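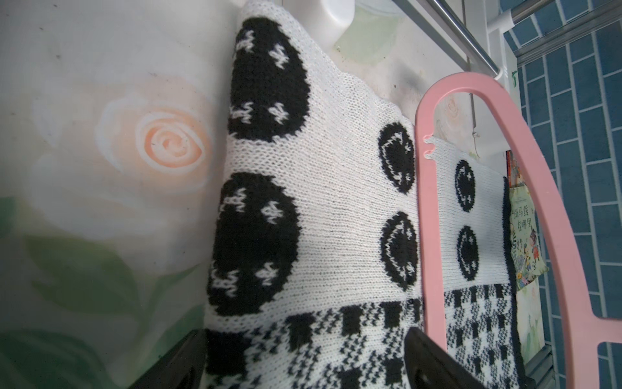 Rernville,2018年2月16日

织物类样本采集:从布置到入库

本页写给第一次参加Skino织物抓取采集的操作员。硬件安装和腕部相机标定另有说明,这里从相机已经能出图的状态讲起。

一、选布置

织物样本最怕背景太干净。早期我们只在灰色台面上采,模型换到住户家里就分不清布边和墙缝。现在每组布置至少要有一种带花纹的背景,织物本身也尽量选有图案的。上面这组用的是白底黑花的针织毯,左边是绘有玫瑰的墙面,右边是蓝色砖墙。毯子上的黑色圆形和下部的黑白花纹带都跟着褶皱变形,适合用来练习判断布面走向。

粉色拱形框上挂的小块织片与毯子花色一致,属于干扰物。标注时目标只有毯子,小织片单独标为“同类非目标”,不要并到一起。旁边的儿童图画书标为“杂物”,封面文字不用抄录。

二、摆放织物

1. 把织物提起来再放下,让它自然堆出褶子。不要用手抹平,也不要刻意捏造型。
2. 中间至少留一道能从两侧夹住的凸起。
3. 反光的金属杆可以留在视野里,但不要挡住准备抓取的位置。
4. 同一种摆法最多录2条,之后必须重新堆放。

三、遥操作

启动后先核对腕部画面。腕部画面可能与房间的竖直方向不一致,差九十度也属正常,不要在采集端旋转图像,训练脚本会统一处理。新手容易按习惯的上下左右去推手柄,建议先空走几遍再开始录。

接近织物时,两根黑色手指应从画面下缘伸入,分别位于凸起的两侧。针织物比较软,手指不要直插褶子底部,容易顶到后面的墙。到位后停半秒,再慢慢闭合。停顿这一段很有用,Kamrul Bhuiyan做对比时,去掉停顿的模型经常提前合指。

夹住以后向外提一小段,松开,退回起始位。没有夹住也照样录完,结果填“空抓”。失败样本要保留,操作员不要自行删除。

四、标注

每条样本填四项:目标织物、抓取位置、结果、备注。抓取位置从下面几类里选:

褶峰:两侧都能看到布面下落
布边:手指接触到织物的边缘
图案区:接触点落在花纹上,且附近没有明显褶皱
其他:写在备注里

褶峰和图案区重叠时选褶峰。这条规则是Eirini Petridis复核第一批数据后加的,之前两个人标同一条,结果常常对不上。

备注只写看得到的情况,例如“右指压住花纹带”。不要写“应该能抓住”一类的判断。

五、检查与上传

录完一组后在Plerton里回放,看三件事:

画面有没有丢帧;
手指闭合的时刻与夹爪开度曲线是否对应;
目标织物在接近阶段是否一直可见。

任何一项有问题,把该条标为“待查”,不必当场重录。Sajib Sheikh会集中处理。

2月这批共录139条,复核后可直接用于训练的有87条,另有9条因为时间戳错位需要重新对齐。其余多数是抓取位置漏填,补上即可。熟练以后,一组布置从摆放到上传大约需要2小时。

六、常见问题

织物滑到地上怎么办?
先停止录制,再去捡。该条结果填“中断”。

背景可以中途更换吗?
不可以。更换背景等于新的一组,需要新建组号。

深色花纹和黑色手指在画面里混在一起,还能用吗?
能用,这正是我们缺的样本。只要你自己回放时能分清手指的边缘就保留,分不清的标“待查”。

组号由Afroza Ranasinghe分配,采集前一天向她申请。Mridha站点使用另一套编号,两边的数据不要放进同一个文件夹。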